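4.2 Footwear away from the floor

One of the pleasures of visiting people at home is finding out where their shoes end up, and in the Gellham households they ended up in more places than our coding sheet had room for.
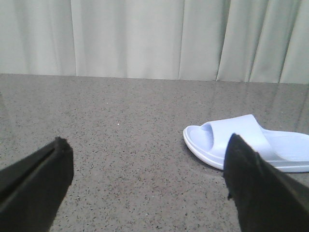
Figure 3. A single slide sandal on a speckled gray countertop, with a curtain behind.

We had started, in March, with a plain enough idea: shoes belong to the floor, the rack or the closet, and anything else could go under "other." Hofstetter and Lenihan, who did most of the first round of coding, soon found "other" filling up with windowsills, chairs and counters like the one in Figure 3, and we agreed to give raised surfaces a heading of their own.

Single shoes gave us the most trouble. A pair set side by side is easy to read as put away, at least for the time being, but one slide by itself on polished stone could be on its way to almost anywhere, and we did not want to guess. Following Hayes's suggestion, we coded such items as "resting" — a word our participants liked very much — and left the question of the missing partner to the interviews. There, people spoke of light summer shoes quite differently from boots, which hardly any of them would set on a counter, however clean.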